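Iline sewing machine – set-up guide, part 4: threading and first seam

Read part 3 first if the bobbin isn't wound yet. Machine off at the wall for all of steps 1 to 6. Off, not just the pedal unplugged.

1. Raise the presser foot. Lever at the back, right-hand side. If the foot is down the tension discs are shut and the thread just sits on top of them. Most "my machine is broken" calls are this.

2. Turn the handwheel towards you until the needle is at its highest. Always towards you. Backwards can jam the hook.

3. Reel on the spool pin, cap on after. Small cap for small reels – a big one catches the thread.

4. Follow the printed arrows. Down the right channel, round, up the left, through the take-up lever, down again. Last guide is the little wire one just above the needle. Easy to miss.

5. Thread the needle front to back. Pull 152 mm of tail through and leave it lying to the left.

6. Bobbin in, thread coming off anticlockwise. Pull it into the slot untill you feel it click. Cover back on.

Note: the Skundirent bobbins look the same as ours but are a shade taller. They will go in. They will not come out again without a screwdriver.

7. Power on. Hold the top thread loosely, turn the wheel one full turn towards you. A loop of bobbin thread comes up. Hook it out, both tails under the foot and to the back.

CAUTION – fingers clear of the needle before you touch the pedal. Children same rule, and someone sat with them.

First seam

8. Two scraps of plain cotton, doubled. Not your good fabric. Straight stitch, length dial on 2.5, tension on 4.

9. Foot down. Three stitches forward, three back, then off you go. Guide the cloth, don't pull it. Pulling bends the needle and a bent needle hits the plate.

10. Check both sides. Loops underneath – top thread is wrong, go back to step 1 and do the lot again. Loops on top – bobbin isn't in its slot. Don't touch the tension dial yet.

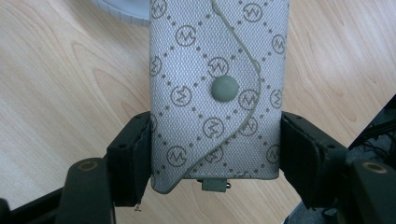

11. Thicker cloth, canvas, denim hems: change to the 100 needle, length up to 3, go slow. Over a lump of seams turn the wheel by hand. If it groans, stop.

12. Zips and narrow edges need the zip foot, see part 6. Stretch fabric needs a ball point needle and the zigzag, also part 6.

Note: Margarida Tavares on the helpline says new needle every project. Every second one is fine if you only sew cotton. Old needles in a jar with a lid please, not loose in the bin.

Finishing up: foot down on a scrap, machine off, unplug, cover on. Brush the fluff out from under the plate once a week if its in daily use. No canned air, it blows the lint further in.

Stuck after all that? Ring with the serial number to hand, its on the plate underneath.

Iline Helpline, ext. 205 | © Iline | Back to top

Related guides
Part 3: Winding the bobbin
Part 5: Tension, when you do need to change it
Part 6: Feet, needles and stretch fabrics
Cleaning and oiling, by Florêncio Quintela
Using the Vesine table extension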